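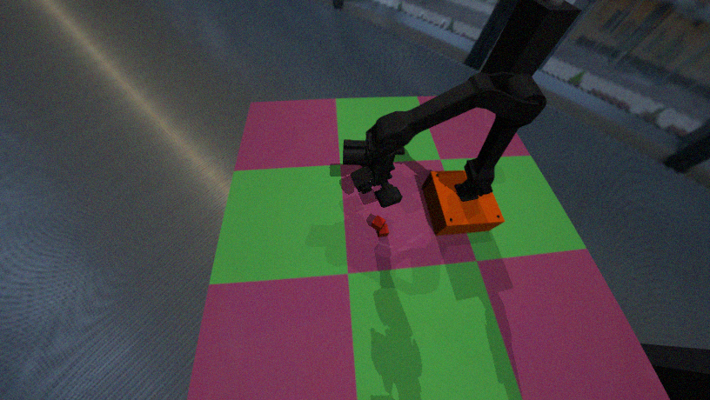
## Respite week for my mother, Grindale or Pellden?

**emier_daughter**

Good evening to all. My mother is 84 and has lived with us in Emier for three years. My husband and I must travel in December for a family wedding, and I need a place for her for one week. She walks with a frame, eats alone, and forgets the time of day but not people.

I have visited two homes. Grindale asks 600 a week and everything is included. Pellden asks 400, but hairdresser, laundry and the escort to the doctor are paid extra. Pellden has 18 rooms and Grindale has 60. I liked the smaller one, but my husband says that I look only at the curtains.

Has somebody used one of them for a short stay? I ask especially about the nights.

**tinpot**

My dad had two short stays at Grindale. Nights were fine. They checked on him and wrote it in a book which I could read when I came. The food is plain. He complained about the soup, but he complains about my soup too.

Ask them which floor. The ground floor is much quieter.

**larkfoot77**

I would not choose Grindale for a person who forgets the time. It is too big. My aunt went out of the dining room and could not find her door, and she was upset the whole evening. At Pellden there is one corridor and she would have managed it.

**tinpot**

@larkfoot77 when was this? They have put names and colours on the doors now. I don't say it is perfect, but it is not the same as before.

**larkfoot77**

Two winters ago. Colours on a door do not help if you do not remember your colour.

**emier_daughter**

Thank you both. At Pellden the manager told me that one person is awake at night and a second one sleeps in the building. Is this normal? I did not want to ask in front of my mother.

**quietkettle**

For a home of that size it is quite usual. I worked nights in a home near Wysocka, a similar size, and we had the same arrangement. What you should ask is how often the sleeping person is woken. If it is every night, then they need two people awake.

Ask also for the price list of the extras on paper. In our place the extras could come to up to half of the basic price, and families were angry when they saw the bill. The escort was the expensive one.

**emier_daughter**

I have the list now, it came by post. Laundry is small money. The escort is charged by the hour, with waiting time. She has no appointment in that week, so I think we are safe.

**mossy_b**

Sorry, but I disagree with the whole idea of one week in a strange place. Have you thought about a carer who comes to live in your house? My mother-in-law was confused for a month after respite. In her own bed she would have been all right.

**quietkettle**

It depends on the person, @mossy_b. Some of our short-stay guests enjoyed the company and asked to come back. And a live-in carer for only one week is difficult to find in December, you would have to book already.

**mossy_b**

Difficult, yes. I still would try it first.

**emier_daughter**

I did ask one agency. They want a minimum of two weeks, and we have no free bedroom.

Pellden offers that she comes on Saturday for lunch and stays until the evening, without payment, to see how she feels. I have accepted. Should I stay with her or leave?

**tinpot**

Stay for the lunch, then go for a walk. Take her own cup and her blanket with you. And tell the staff what she likes to be called.

**larkfoot77**

Agree about the cup. Write down her tablets as well, with the hours, and give them a copy even if they say they have it from the doctor.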